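Altine ticket log -- handheld gripper capture, cloth-in-basket task
Posted in March by the Helter capture group

Left gripper pose drops out at start of episode

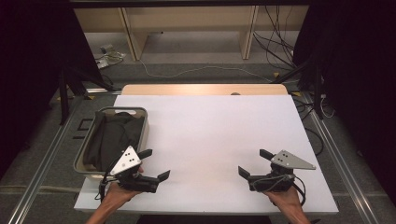

1. Symptom

Task is two-handed: take the dark cloth out of the basket, lay it on the white board, fold once. Of 2,108 episodes in the Cumura set, 1,262 pass the pose filter. Most of the rejects fail in the opening second, with the left gripper still near the basket. The right gripper track is clean in the same episodes. Policy trained on the passing set reaches for the basket late and misses the rim.

2. Checked, no fault found

Clock offset between the two grippers: within tolerance.
Finger opening calibration: repeated on both sides, same values as before.
Marker plate geometry file: left and right plates were entered separately. Left matches the printed plate.
Cables: reseated at both ends. No change in dropout rate.

3. Swap test

Swapped the marker plates left to right and recorded 60 episodes. The fault stayed on the left side, so the plate is cleared. Swapped the grippers as well, same operator, same basket position. Fault still on the left. Hardware closed as a cause.

4. Cause

Vaher (pose solver, head view) seeds each track from the first frame in which it finds a plate. Operators begin with the left gripper in front of the basket and the plate turned at a steep angle to the head camera. The solver then has two near-equal solutions for the plate and sometimes keeps the wrong one. It holds that solution until the error limit trips -- by then the filter has already rejected the episode.

5. Change

Seeding delayed until 13 consecutive frames agree on one solution. Earlier frames are filled by running the tracker backward from the seed. Filter limits not touched.

6. Result

Reprocessed the full set from raw video. Left-side rejects fell to roughly the right-side rate. No episode that passed before now fails. Retraining on the larger set is queued, and the late reach can't be called fixed until that run is scored.

7. Open

Backward fill is unreliable if the operator's hand covers the plate during the first second. Those episodes still go to manual review. Start pose in the operator sheet to be changed to plates facing the head camera. Ticket stays open pending the training run.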